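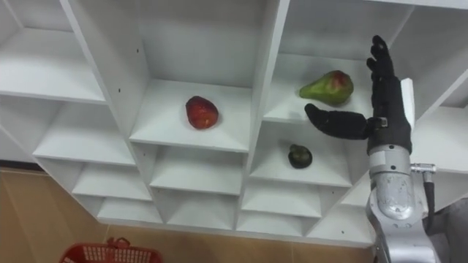
Grindbridge hand kit, first impressions

gearmouse62
Joined: January
Two weeks with the Grindbridge multi-finger kit on our arm and I'm a bit in love! We have it doing shelf picks into a basket, fruit mostly, and the textured black covering on the fingers is the best thing about it (our old Walberg two-jaw left dents in every pear we gave it). Mounting took me an afternoon. Happy to answer questions.

S. Rimkutė
Nice. How does it do with pears lying on their side? The neck always throws off our grasp planner.

gearmouse62
Pretty well if the thumb comes in low and the fingers close over the wide end. Neck grabs are still hit and miss. 22 misses out of 110 last night, nearly all of them on the neck.

oldflange
So 80 percent, on big clean white cubbies with a lone piece of fruit here and there. Sorry, but that's the easy version. My Minja gripper does that and costs a lot less. A full hand is overkill for groceries.

gearmouse62
Fair on the price! I don't agree on overkill though. The strawberry-size stuff and the avocado go with the same hand and no tool change, and I had to swap pads for that on the Walberg.

Brândușa Stanciu
We bought ours through Brirnach and had the same good experience, except for the cable on the forearm. Leave more slack than the manual says, especially if you reach into the lower rows. Ours pulled tight at the connector.

oldflange
Does the covering wear? That's what would stop me.

Brândușa Stanciu
Thumb tip first. We changed it after 62 hours. Spare pads are easy to fit, the full glove is a pain.

gearmouse62
Good to know, ordering pads tonight. I'll post the lower row numbers once I've rerouted the cable.

Last edited 13/11/2019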